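To: Clamholm District Members list
Subject: Re: Candidate forum, questions from the floor

The District Office wrote:

> Members have asked whether the candidate forum will again take
> questions from the floor, and whether the two candidates for the
> state house seat have both accepted. Please confirm the format
> before the notice goes to print on Friday.

Both candidates have accepted in writing. The forum will be held in the upper hall at Clamholm and will open at 6 p.m. Questions from the floor will be taken during the second half. Each speaker will have one minute to put a question, and each candidate will have two minutes to answer.

Members who prefer to submit a question in writing may do so through the district office until 4 p.m. on the day of the forum. Written questions will be read aloud by the moderator in the order received. Questions concerning a candidate's family will not be read.

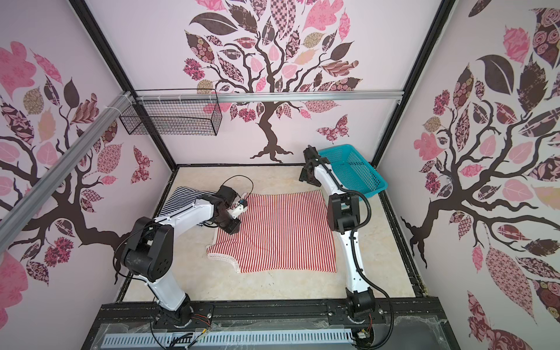
The office has also received several inquiries regarding the MacPherson Road ballot measure. The district has taken no position on the measure and will not do so before the May meeting. Members are free to speak for or against it in their own names, but they may not use the district's letterhead or this list for that purpose.

The printed notice will go to 1000 households. Corrections to the mailing addresses should be sent to the office by noon on Thursday. Members in the Proteo precinct, whose polling place has changed, will receive a separate card with the new location.

Replies to this message go to the full list. Please write to the office directly on individual matters.

District Office, Clamholm
P.O. Box 1729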